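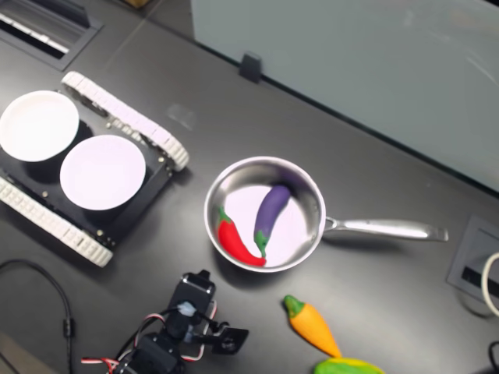

Figure 3. Two round white plates on a black platform.

4.2 What people do with a shared table

Meals turned out to be the richest part of our material, and we were delighted by how much a household says about itself while deciding who sits where. Of the 233 diary entries collected in Rirnurdale, 55 describe a meal eaten with people from outside the home, and these are by far the longest and liveliest. Writers who gave a line or two to their workday would fill a page on a pot of lentils, the neighbor who brought it, and the argument over whether it needed more salt.

Serving order was a favorite subject. In the older streets near the Moreira bakery, the guest is served first and the cook last, and the diaries treat any change to this as news. In the newer Flikis blocks the dishes go down in the middle and everyone reaches. Families who had moved from one part of town to the other wrote about both customs — often in the same entry — and several had worked out a mix of their own, with soup served in order and everything else passed around.

August stands out. Windows are open, supper slips past 9 p.m., and the line between a family meal and a street meal gets wonderfully blurry. Almost every entry from that month mentions someone who stopped by and stayed. Natália Ramalho, who coded the entries with Latifa Benmoussa, first marked these visits as interruptions. On the second reading we gave them their own code, "drop-in," and it quickly became one of our most useful.

We had expected drop-ins to fade in the colder months, as Brellik's earlier study of courtyard housing would suggest. They moved indoors and got shorter, and coffee took the place of supper. The next section follows three households through that change and looks at how the invitations themselves were worded.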